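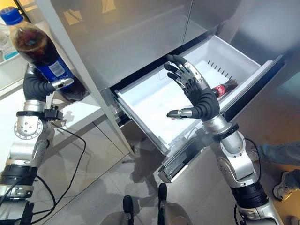 4 min read

I've been to Surkwood four times now, and every time I come home, someone asks me if it's still nice. What they mean is whether it's been ruined yet. We talk about beach towns like milk, as if they all have a date stamped on them somewhere.

So let me say it: I think Surkwood should stay hard to get to. I know how that sounds coming from a person who has already been, and you're welcome to roll your eyes. But there's a plan going around to pave the back road from Wokden and run a shuttle straight to the sand, and I've gone from shrugging at it to really disliking it.

Right now you take the morning bus to Wokden, you wait (there's a bench, bring a hat), and then you either find a ride or walk the last stretch through the dunes. It's a pain! I complained the whole way the first time. My bag had a broken strap and I'd packed two hardcovers for some reason. Then you come over the top and there's the long gray beach with the creek cutting through it, and maybe a dozen people spread out so far you couldn't say hello if you wanted to.
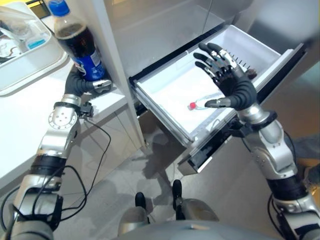 A bottle of cola, the official drink of beach trips.

The shuttle people love to bring up Oltard. Look at Oltard, they say, it was nothing and now it has 27 places to stay. Sure. I spent a Wednesday there in February, which is supposed to be the dead season, and I paid to park, paid to sit down and paid again to rinse my feet. The parking lot holds 2000 cars – I know because the sign at the entrance brags about it. The water was lovely, I'll give them that. I just couldn't hear it over the music from three different bars.

And I get that folks in Surkwood need to make a living. That's the part I go back and forth on. The lady who runs the little store by the creek told me she'd like more customers in spring, and who am I to argue with her? I live nine hours away. But more customers in spring is a small problem with small fixes. Run the bus twice a day. Put a roof over that bench. Let Bratu, the ferry outfit, stop at the old pier on weekends like it used to.

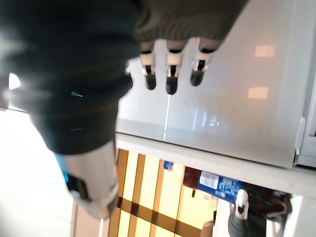
Photo: author's own

What bugs me most is the idea that a beach only counts once everybody can reach it in flip-flops. I do make an exception for people who can't manage the dunes, and a boardwalk from the pier would help them a lot more than a shuttle that drops you at the far end in soft sand. Has anyone pushing this plan tried to roll a wheelchair, or even a stroller, through that stuff? I tried it with a cooler and gave up halfway.

Anyway, the comment box at the Wokden bus station is open until the end of the month, and visitors can fill out a card too. I did mine in pencil because the pen was dead. Ask at the ticket window if you don't see the cards – they keep them under the timetables.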